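Home | Projects | Reports | Library | Contact

Plarnis trial: second progress report to the equipment fund

The short version is that the kit does what we hoped, the money is on track, and we'd like to keep going to the end of the grant as planned. The longer version follows, and I'll admit up front that I've enjoyed this stretch of work more than any other in the project so far.

Where we were in the last report

You'll remember that the first payment went on the licence for Plarnis, the two-arm simulation kit from Hyvönen, and on a workstation able to run it at a decent speed. When I last wrote we had it installed and very little else. The tutorial scenes ran, our own didn't, and I'd spent most of a fortnight on a cable model that tied itself in knots every time an arm turned past its shoulder limit.

That's sorted now. The 2.4 update rewrote the cable handling and our knots went away overnight (I had drafted a very long support request and got to delete it, happily). Cables now drape and swing along with the arms and throw their own shadows, and they cost us hardly any speed.

What we've done since

We built our own tabletop scene, called Delley, after the room at the old campus where the first bench used to be. It has two arms on one table and a mix of everyday objects: boxes, a mug, a binder, paper, a few small blocks. The object set was chosen to be awkward. Flat things are hard to get a fingertip under, and a mug handle sitting close to a binder edge is a very good way to find out whether your planner looks where it's going.

We have now recorded 2,171 simulated episodes in Delley. Of those, 894 were driven by a person through the handheld controllers and the rest came from the scripted planner. Each episode starts from a shuffled layout, and the lighting can be shuffled too. I was doubtful about the lighting at first and I've come right around on it. Shadows from an arm can cover half the work area in a close view, and a model trained only under flat, even light gets badly confused the first time it meets one.

We also threw out 324 episodes. Most of those were recorded before we noticed that the friction on the cardboard objects was set far too high, so that boxes stuck to the table like magnets. The checking script now catches this, and we've shared it with the other two groups on the fund.

How the kit itself is holding up

Good things first, and there are plenty of them! Scene editing is quick. A new staff member with no robotics background had a working table layout by lunch on the first day. Camera placement is flexible, and you can run a wide room view and a close view down at the gripper from the same episode without recording it twice. The renders are good enough that visitors ask which lab it is.

Now the grumbles. The documentation for two-arm work is thin, and half of what we know came from trial and error. Collision warnings arrive in a log window that doesn't scroll properly. Small text on labels turns to mush in the wide view, so anything that depends on reading is off the list for now. Soft objects are still marked experimental, and I'd leave them alone until the next release.

We compared it against Flarkar, the other package on our original shortlist, using the same table and the same arms. Flarkar loads faster and its manual is far better. It struggled with both arms moving at once, though, and for our purposes that settles it. If your other grantees only need a single arm, I'd tell them to try Flarkar first.

Stills from Delley, all three rendered in Plarnis:

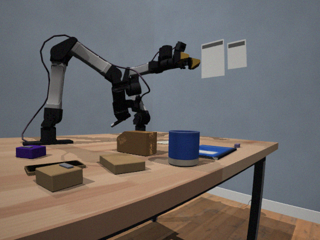
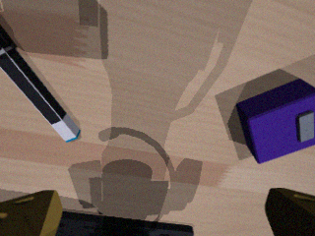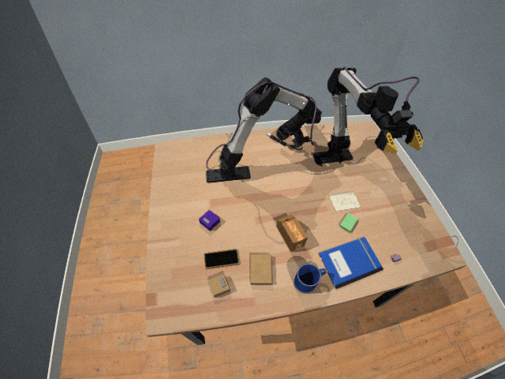

Spending and what comes next

The workstation came in under the quote and left us $691, which I'd like to move to storage with your approval. Episodes take up more disk than I allowed for in the budget, mainly thanks to that second camera. Nothing else has shifted between lines.

Between now and October the plan is to finish the handover tasks, where one arm passes a box to the other, and then to write up our two-arm notes as a plain guide that anybody can use. Hyvönen has said it would link to the guide from the kit's help pages. I also want to rerun the planner on the corrected friction settings, as a few of the early results looked better than they deserved to.

One request. The licence renews before our final payment is due, and a letter from you confirming the schedule would let our finance office release the funds early. A couple of lines would do it.

Comments (3)

benchtop_kiwi: Would love the two-arm guide when it's ready. We gave up on the log window and pipe everything to a text file.

marlo: Did you try the handheld controllers with gloves on? Ours lose tracking.

Report author: No gloves here, sorry. The text file trick is a good one – stealing it.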